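4. Second lives: what households and small offices do with a computer they no longer want

Most of the people we spoke with had at least one computer at home that had not been switched on for a good long while, and nearly all of them were a little sheepish about it.

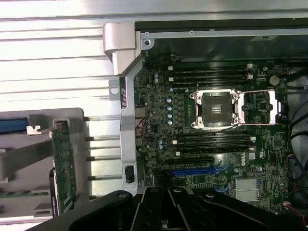

Figure 1. An open desktop workstation, with an expansion card in a grey tray.

4.1 Reasons for keeping

We had expected money to come up first, and were pleasantly surprised (and, we admit, a bit charmed) to hear so much about photographs, tax files and half-finished novels instead. Of the 29 households in the interview group, 20 named stored files as their main worry. Rosaura Mosquera, who carried out most of the home visits in June, noted that people would often lower their voices at this point, as though the machine in the cupboard might be listening! Several had bought a new computer years earlier and still meant to "go through the old one properly" some rainy weekend.

Small offices told a different story. Here the old machine was kept as a spare, and its value lay in the comfort it gave. One bookkeeper put it very nicely: "I'd be lost if the good one went, so the tired one stays under the desk."

4.2 Distance and drop-off

Our mailed survey drew about 600 replies, and distance to a depot mattered far less in them than opening hours did. Respondents who worked shifts were the least likely to have dropped anything off, even when they lived in the next street. In the Plostovel neighbourhood, where the depot stayed open until 7 in the evening, people spoke of it almost fondly, and more than one had made a habit of stopping by on the way home from the grocery store.

Zawadzka and Mamani found much the same pattern for old paint and batteries, and we would gently suggest that depot hours deserve a closer look than they usually get. We return to the question of wiping drives, which worried our older respondents most of all, in Section 5.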